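Chapter 6
Handling Work After Automation: Tasks, Roles and Exceptions

Chapter 5 treated the robot cell as a piece of equipment with a cycle time, a reach and a failure rate. This chapter treats the same cell as part of a workplace. The unit of analysis is the task, and the main question is where each task goes when a machine takes over some of them.

6.1 Tasks and jobs

A job is a bundle of tasks held by one person. Automation is almost never applied to the whole bundle. In a returns room where medicine containers are sorted, the job titled "sorter" includes picking up a container, turning it until the label can be read, deciding which category it belongs to, placing it, recording the placement, and dealing with anything that does not fit a category. It also includes tasks that do not appear in the written procedure, such as noticing that a label is printed badly across a whole delivery, or telling the next shift that a shelf has been moved.

A task that is listed in the procedure will be called a stated task. A task that is performed regularly but is not listed will be called an unstated task. Unstated tasks are the usual source of error in staffing plans. They take time and they are assigned to no one once the job that contained them is divided.

6.2 The mixed bench

Small containers are a common first application because each one is light and the motions are short. The difficulty lies in variety. Containers differ in diameter, surface, cap shape and label placement, and they do not arrive in a fixed position. A bottle standing upright can be approached from above or from the side. A bottle on its side can roll, and its label may face the table. A translucent wall returns a different signal to a camera than an opaque white one does.

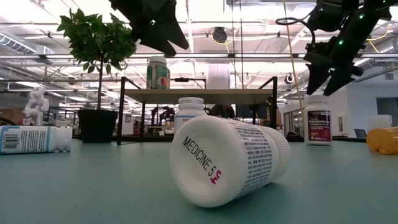

Department of Work Systems and Industrial Practice

The bench setup contains both conditions at once: a cap marked MEDICINE 5 on a bottle lying down, with an upright white bottle behind it, and a headache-medicine bottle standing on the right near an amber one that is tipped over. Two grippers hang over the table. For each container the designer must specify a grasp, and for each grasp a rule for what the system does when the grasp fails. The second specification is the one that creates work for people.

A short marking on a cap is useful to both the machine and the operator. It can be read at a distance and does not depend on the fine print on the side. Where such markings are applied by hand, applying them is a new task, and it must be entered in the task list with a name against it.

6.3 Three kinds of change

When a handling task is automated, the remaining tasks change in one of the following ways.

Transfer. The task is performed by the machine. The person no longer does it in normal operation but must remain able to do it during a stoppage.

Displacement. The task moves to another person or another time of day. Label checks formerly done during sorting, for instance, may be moved to receiving. The total amount of checking is unchanged, and the receiving team carries it.

Creation. The task did not exist before. Clearing a dropped container, confirming a low-confidence reading and restarting the cell after a stop belong to this group.

Staffing plans tend to count transfers in full, displacement in part, and creation hardly at all. The case in the next section shows the effect.

6.4 Case: the Castaño returns room

Castaño operates a returns room for unopened and partly used pharmacy stock. Before the change, six sorters worked the room in a single shift. A two-arm cell supplied by Ullov was installed in August, together with a tracking program named Murno. The plan called for two operators at the cell and the reassignment of the other four sorters to receiving and packing.

Amnuay Nakpan, then shift lead, kept a log of every occasion on which a person had to enter the cell or answer a prompt from Murno. The log for the first full month contains 247 entries. The largest group concerned containers that had come to rest label down. The next largest concerned caps that turned when gripped. A smaller group had no technical cause: a person from another area wished to know where an item was, and the cell had no means of answering.

The last group is of interest here. Under the old arrangement such inquiries went to whichever sorter was nearest. They were an unstated task. After the change they went to the operators, who had to stop the cell to respond. Each stop required a restart check lasting 90 seconds, regardless of how brief the inquiry had been.

Auður Þorgeirsson, the process engineer for the site, made two changes. Murno was given a lookup screen outside the cell, and one of the reassigned sorters was returned to the room with exception handling as a defined role. The second change was resisted at first on grounds of cost. It was accepted when the restart time was entered in the budget under its own heading, where it had previously been recorded as machine downtime.

6.5 Skill and the pace of work

The operators at Castaño reported that the work was less tiring for the hands and wrists and more tiring in other respects. Sorting had a steady rhythm set by the sorter. Exception handling arrives at irregular intervals set by the cell. Long periods of watching are followed by a decision that must be made promptly, often about the containers that are hardest to identify, the easy ones having been taken by the machine.

Two consequences follow. First, average difficulty per human decision rises even when the number of decisions falls, so a pay grade based on volume handled will understate the work. Second, practice on ordinary items declines. A sorter who handled the full range every day learned what a normal label looked like. An operator who sees only exceptions does not, and new operators may never have learned it. Castaño addressed this by running the room by hand for part of one shift each month. The Zostinari plant, discussed in Chapter 7, used a different method and obtained a different result.

6.6 Terms used in this chapter

Cell: the robot arms, table, sensors and guarding treated as one unit.
Exception: any item or event the cell passes to a person.
Restart check: the fixed sequence required before motion resumes.
Stated task, unstated task: see 6.1.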